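About Zuvico

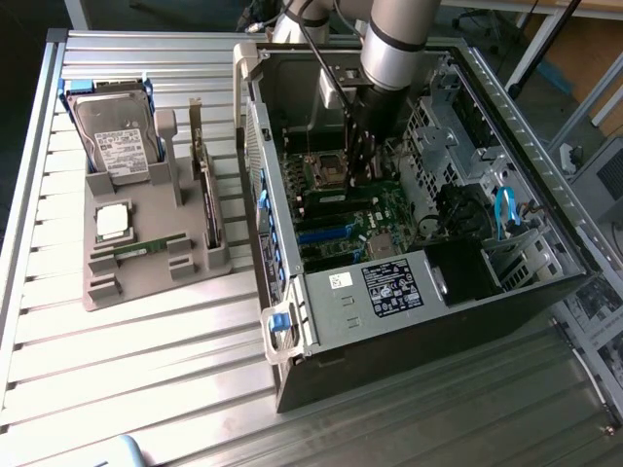 Zuvico mends, upgrades and rebuilds desktop computers for people who would like to keep the one they've got. We started in the back half of a carpet shop, with one bench, one kettle and a landlord who thought we sold printers. The carpets have since gone and we have the whole ground floor, though customers still come in asking for underlay. What hasn't changed is how we work. A tower goes on its side with the panel off, and whatever belongs in it waits in the grey tray next to it: the hard drive standing up in its blue caddy, the processor flat in its own square recess, the memory in a long channel where no sleeve can sweep it on to the floor. Before the tray we used saucers. We lost a lot of screws, and a few saucers.

Rebecca Testa founded the firm and still does most of the quotes, which she writes out in full sentences. If your machine isn't worth the money she will tell you, at some length, and charge you nothing for it. Encarnación Vidal runs the workshop. She has views on thermal paste – everyone here has heard them – and trains our new starters, who spend their first three months putting the same old computer together until they're sick of the sight of it.

Macarena Carrasco looks after the front desk and the phone. Olaia Olmedo handles the schools work, under the name Baditz, which was meant to be temporary and is now on the van. She visits 39 schools, most of which own at least one cupboard that hasn't been opened since the last head left.

We fit new and second-hand parts, and the invoice says which is which. We don't do phones, tablets or televisions. We did a toaster once, for Rebecca's mother, and would prefer not to discuss it.

Most repairs are ready in five working days. Drop things off at the side door after 2 in the afternoon, and please keep your cables at home. We have cables.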